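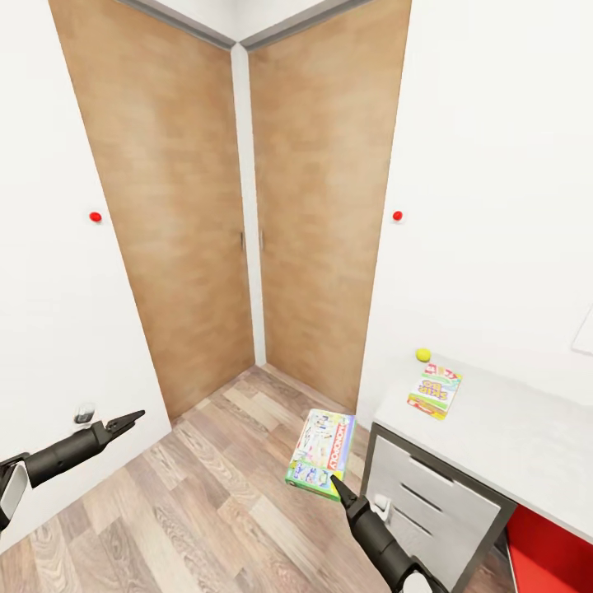 Two doors, one corner, and the handles face to face.

SMALL ROOMS, LONG WINTERS

Moved to Nallstead in February with two suitcases and a lamp. Rent was $988 a month, heat included, for a place where you could stand in the kitchen and touch the bed. Almost. I've lived in four small apartments since and I keep signing for more of them, so either I've learned something or I haven't.

Small places are what's getting built now. Drive in from Skultholm on the old road and it's cranes, then a gas station, then more cranes. Seidel, the developer behind most of it, has 100 units going up along the river and the sales office calls them "compact". The brochure shows a bowl of lemons. Every brochure shows a bowl of lemons. I have never had counter space for a bowl of lemons.

So what makes a small room bearable? Spent the spring going in and out of them with a notebook and a tape measure, and got a lot of coffee out of it. Some notes.

Doors first. People shop for floors and windows and forget doors. A door that swings in eats a piece of the room every single day, and you can't put a chair there, or a shelf, or a dog. Two doors close together and somebody is always waiting. In the older buildings in Trirkari - that's the neighborhood behind the rail yard, steep streets, good bakery - I kept finding closets where the door hit the bed. One tenant had taken hers off and hung a curtain. Her landlord doesn't know. Her coats look fine.

Pocket doors are nice if the wall will take them. Mostly the wall won't. Pipes, wiring, a stud where you dont want one. Sliding doors on an outside track are cheaper and they leak sound, so think hard before you put one on a bathroom. I mean it.

Light next. One ceiling fixture makes a small room feel like a waiting room. Three lamps, all low, none of them matching - much better. The bedroom I liked best was 78 square feet and had a lamp on the floor behind the chair. That was the trick, the whole trick. You couldn't see where the room stopped.

Then stuff. I'm not going to tell you to throw it out. Everyone tells you that, and then you're buying a second can opener in the fall. What seemed to work for people was having one place where the mess is allowed. A drawer, a basket, half a shelf. Mail goes there, chargers, batteries that might be dead. When it's full you deal with it. The rest of the place stays calm, or calmer.

Tables are where the arguments start. Fold-down, drop-leaf, the kind on wheels. I had a fold-down for a year and folded it down once, and it stayed down, because there was always something on it. If you've got the wall for a real table, get a real table. You'll eat there and work there and do your taxes there, and wrap gifts on it in December with the tape stuck to your sleeve. 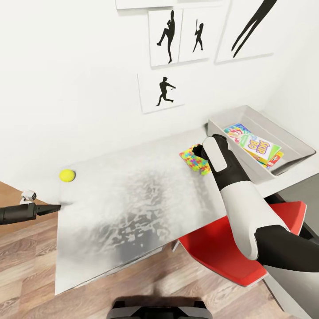
Is a small apartment always cheaper to live in than a bigger one?

Rent usually is lower, but you may end up paying for storage, laundry and more meals out, so add those in before you sign.

Storage is the one that gets people. A unit out past the highway, first month free, and then 3 years later you're still paying for a couch you don't like. Couple in Trirkari did the math for me on the back of a pizza box and then went very quiet.

Noise, too. Nobody's brochure covers noise. Visit at dinner time, when the whole building is home, and stand in the middle of the room with your mouth shut. Run the shower. Ask which wall the elevator is behind. Knock on things. The agent will look at you funny, let them.

Heat is another. Small rooms warm up fast and get stuffy just as fast, and a window that only opens a crack is a real problem come Augst. I now check every window before I look at anything else. Painted shut? Ask who fixes it, and get it in writing.

And company. Six people in my place is a party whether I planned one or not. Coats on the bed, someone on the laundry hamper, soup in mugs. Bowls are on the high shelf and somebody's standing in front of it.

My lease is up again soon. Seeing two places by the river next week, both Seidel, both compact. Bringing the tape measure.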